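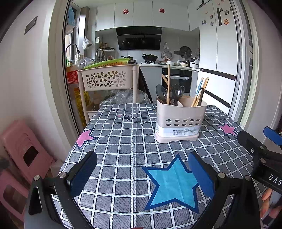 Pleltgate says its "suppressed" thriller is coming in August. Suppressed by whom?

Prutville publisher Pleltgate has announced that The Huerta Inheritance, a debut thriller by Renzo Rinaldi, will go on sale in August after what its press release calls "years of silence and pressure from powerful quarters." The release runs to two pages and does not identify a single powerful quarter.

The novel follows a land surveyor who finds a sealed well under a monastery orchard, and in it a document that several governments would apparently kill to keep buried. So far, so familiar. What is different is the claim on the jacket that the document is real, that Rinaldi has seen it, and that four earlier publishers were warned off the book.

We asked Pleltgate which four. Publicity manager Jovita Rosales said the names could not be given "for reasons readers will understand when they finish chapter six." We have read chapter six, which is in the free sample. It is mostly a boat chase.

Rosales did confirm that the earlier publishers had "passed on" the book. Asked if passing on a book was the same as being warned off it, she said the company stood by the jacket copy.

Rinaldi was not available for an interview. In a written statement he said he had moved house twice while working on the novel and that "certain papers" went missing the second time. He did not say what papers, or whether the movers had been asked.
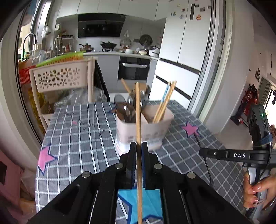

Page last changed: 2023-06-20

Katalin Oláh read the manuscript three years ago for an agency that has since closed. She remembers it as long, at 800 pages, and as having no monastery in it.

"It was about a surveyor and his brother and a lawsuit over a fence," Oláh said. "I liked the brother. I recommended that we turn it down because of the length, and I said so in my report. If somebody powerful was leaning on us, they did not lean on me."

The brother is gone from the published version, and so is about half of the book. Pleltgate says the cuts were made "on security grounds." A normal editor might have made them anyway.

The sales figures deserve a second look too. Pleltgate says the book is already "the most wanted thriller on Flitia," the online store where readers can add unreleased titles to a wish list. Flitia's own chart for thrillers refreshes every hour, and on the morning we checked, the novel was in sixth place. It may well have been first at some point. Pleltgate could not tell us when.

Bookseller Iraís Escobedo has ordered two copies for her Prutville shop and does not plan to order more until somebody asks for one. She has seen this kind of campaign before. "They told us the last one was banned as well," she said. "I had it in the window for a whole winter."

None of this means the novel is bad. The opening chapters move quickly, the surveying is convincing, and there is a very good scene in a county records office where nothing happens except a clerk refusing to open a drawer. A book like that could be sold as a decent first thriller. Pleltgate has chosen to sell it as evidence, and so far it has shown none.

The publisher says a facsimile of the document will be printed at the back of the hardcover. Reet Uibo, who teaches archive studies and was sent an advance scan, said she was looking at a typed page with no date, no signature and no reference number. She would want to see the original before saying anything else. Pleltgate says the original is in a safe place.

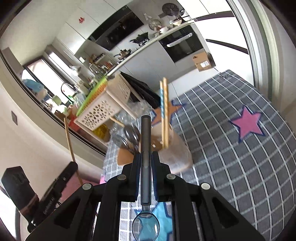
Will the paperback include the document as well?

Pleltgate has only promised it for the hardcover. Rosales said a paperback had not been scheduled and that its contents would be decided later.

More in Books
Prutville library drops late fees on fiction
Sample chapters: are they getting too long?
Flitia changes how its wish list chart is counted
Three debut thrillers we finished, and one we didn't
Escobedo's shop to stay open Sundays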